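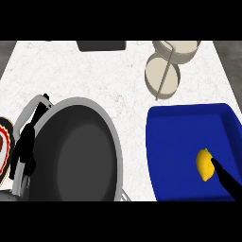

件名:Re: [umi-aruki] 秋の遠征先、グレレルの沈船コースはどうでしょう

みなさん、こんばんは。
先週からずっとこの話をしたくてうずうずしていました。返信が長くなりますが、お茶でも飲みながら読んでください!

Stijn Bosman さんの投稿から引用します。

> 10月の遠征ですが、候補をイストゥムかグレレルに絞りたいと思っています。
> イストゥムは前に行った人が多いので勝手がわかっていて安心です。
> グレレルは沈船コースができたと聞きましたが、情報が少なくて判断できません。
> 水深、船の時間、宿のこと、最近行った方がいたら教えてください。
> シュノーケルだけの家族が一緒でも楽しめるかどうかも気になります。
> Stijn

行ってきました、グレレル! 三泊で六本潜って、まだ頭の中が半分あちらの海にいます。順番に書きますね。

まず沈船コースについて。港を出て湾の東側、岬をひとつ回り込んだところに、古い貨物船が横たわっています。甲板の浅いところが水深13メートル、船尾の砂地まで下りても20メートルちょっとなので、中級の人なら無理なく一周できます。船体に沿ってロープが張ってあって、ところどころに番号札がついているので、ブリーフィングで「三番の札で折り返し」と言われたらそのとおりに動けばよく、初めてでも位置がつかみやすいです。私は二本目でようやく落ち着いて、船倉の入口にいた大きなハタとしばらくにらめっこをしました(負けました)。

船内に入るのは禁止です。入口に鎖があって、ガイドもそこはかなり厳しく見ています。中をのぞくだけならライトがあると全然違うので、小さいものでもぜひ持ってきてください。私は予備の電池を宿に忘れて、三日目の朝はガイドさんに借りました。

船は現地の Vermeulen というショップにお願いしました。定員は16人ですが、私が乗った日はどれも余裕がありました。朝の便が8時、昼の便が13時半です。朝のほうが断然おすすめ! 昼を過ぎると西風が出て、帰りの岬のあたりでけっこう揺れます。酔いやすい人は朝一択だと思います。水中の見え方も、私の三日間に限れば朝のほうがすっきりしていました。

入海料は保護区の窓口で払います。ひとり一日8ユーロで、紙の札を渡されるので、器材のどこかにつけておきます。ショップでまとめて払ってもらうこともできますが、前日の夕方までに名簿を出す必要があります。Cカードの番号も書くので、写真に撮っておくと楽です。

水温は10月の初めで22度前後。私は5ミリのウェットにフードベストでちょうどよかったです。一緒に潜った Kilian Kofler さんは同じ5ミリだけで平気な顔をしていましたが、彼は山の湖で潜っている人なので参考にしないでください。月の後半になるなら、寒がりの方は7ミリかドライを考えてもいいかもしれません。レンタルの5ミリは数が少なめで、大きいサイズから先になくなっていました。

シュノーケルのご家族の件。これが思っていた以上によくて、ぜひ書いておきたかったんです! 沈船のある岬の手前に小さな入り江があり、ブイで囲った遊泳区域になっています。岸から海草の藻場まで泳いですぐで、ベラの仲間やイカの子どもがたくさんいました。最終日に私もタンクを休んで二時間ほど浮かんでいましたが、正直、六本のダイビングに負けないくらい楽しかったです。ただし入り江に日陰がありません。トイレは坂の上の駐車場です。小さいお子さんがいるなら、マリンシューズと帽子は必須だと思います。岩場にウニもいます。

宿は港の裏手の Zevivix というところに泊まりました。客室から港まで歩いて五分、中庭に器材の洗い場と干し場があります。簡単な台所つきの部屋なので、朝は近くの店で買ったパンを焼いて食べていました。夕食は出ませんが、港沿いに遅くまで開いている食堂が何軒かあります。干し場は夜になると屋根の下が取り合いになるので、早めに確保してください。

行き方ですが、本土側のフェリー乗り場から306番のバスが港まで行きます。終点なので乗り過ごす心配がありません。ただ日曜は本数がぐっと減って、昼前の便を逃すと夕方まで待つことになります。私はこれをやりました。待合所のベンチで本を一冊読み終えました。人数がそろうなら、ショップに頼んで迎えの車を出してもらうほうがいいと思います。大きな器材バッグをバスに載せるのも、なかなか気を使います。

イストゥムと比べてどうか、という点も少し。イストゥムの洞窟の青さは別格で、あれが目当ての人にはグレレルでは代わりになりません。でも、あちらは最近どの船も混んでいて、アンカーの順番待ちもありましたよね。グレレルはまだのんびりしていて、港の人が魚の名前を土地の言葉で教えてくれたりします。潜る人と浮かぶ人が同じ湾で過ごせて、昼に合流して一緒に食べられるのも、今回みたいな顔ぶれにはぴったりだと思うんです。というわけで私はグレレルに一票!

ひとつだけ確認できていないのが、ナイトロックスです。ショップの壁の料金表には載っていたのに、私がいた間は充填機の調子が悪いとのことで、全部空気で潜りました。使いたい方がいたら、予約の前に問い合わせておきます。Stijn さん、だいたいの人数と日程が見えたら教えてください。船の空きも一緒に聞いてみます。

あと、沈船の手描きの地図をガイドさんからもらいました。折り目だらけですが、札の番号も全部入っています。次の集まりに持っていきますね。

まゆみ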